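Search this site Search Enter keywords

3. The build

3.1 Setting and budget

The work was done in the shared workshop at Wadstead, where the author rents a shelf and has the use of a table on Sunday and on two evenings in the week. The first pair of grippers was made at home, on a small printer in the kitchen, and carried to the workshop in a rucksack. This had one consequence for the design. Every part had to be small enough to print overnight, and strong enough to travel with other parts on top of it. We call the pair Druka, after the folder in which the drawings were first saved.

The Druka pair is held in the hands and has no motors. The person supplies the movement, and the record of that movement is later used to teach an arm. Builders who have tried to steer an arm directly with a joystick will know how slow this is, and how little of a natural hand movement remains at the end. With the gripper in the hand, the person can work at almost normal speed.

3.2 Fingers and pads

The fingers went through 7 versions before we stopped changing them. In the first three, the pad and the arm were one piece. It was quick to print, but when a pad wore out the whole arm had to be thrown away. From the fourth version the pad is a separate block, and it can be changed in a few minutes with a small screwdriver.

A second difficulty was the joints. Plain printed holes became oval after some weeks of use, and the tips of the fingers then moved sideways under load. We put metal bushings into the arms, pressed in with a vice, and the play became small enough that we no longer felt it in the hand. The bushings are the only parts which we would advise other builders not to leave out.
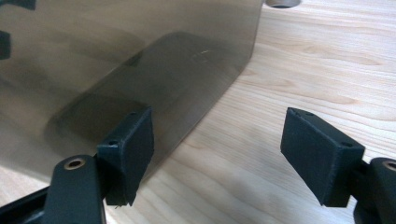
The choice of objects was also made with the home builder in mind. We wanted things that can be found in an ordinary house, that do not break when they fall, and that are a little too wide to be comfortable. Boxes with smooth walls suit this well. A smooth wall gives the pad very little to hold, and a weak grip shows itself early -- often before the object has left the table. Soft objects, for example a folded towel, were tried in September and put aside, as nearly any finger could lift them and we learned nothing about the pads.

For wide objects one gripper is not enough. The opening of the fingers is limited by the length of the arms, and longer arms bend. We therefore used both grippers together, one on each side, with the pressure coming from the forearms of the person. Figure 2 belongs to this part of the work.

3.3 Procedure

One session consists of up to 40 short recordings. The person sits at the table, takes one gripper in each hand, and brings them towards the object from two sides. No special path is asked for. In the early sessions we gave written instructions about the height of the elbows, but people then thought about their elbows and moved stiffly, so the instructions were removed.

After the last session we had 1,244 recordings. We kept those in which both grippers could be followed from the beginning to the end. The others were mostly spoiled by a hand passing in front of the other hand, or by a cable that was pulled tight and stopped the movement. The cables remain the weakest point of the build. We have fixed them with tape, with printed hooks and with a sleeve made by Bickerstaff, and none of the three was fully satisfying -- the sleeve was the best, but it makes the wrist heavy.

Figure 2. Work with two hand-held grippers on a lidded white container at the table.
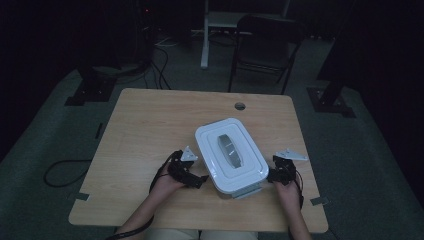
Poppy Bloxham, who read an early draft, objected that two grippers held by one person do not behave like two separate arms, because the person feels in the left hand what the right hand is doing, and an arm feels nothing of the kind unless it is given a sensor. She would have liked to see the same task done by two people, with one gripper each, and a comparison of the two sets.

We accept this objection. We tried her proposal on one evening, with 100 recordings, and the movements were slower and had more pauses in them. The set is too small to include in the results, but it is kept with the others under the name Trosero, and we return to it in Section 5.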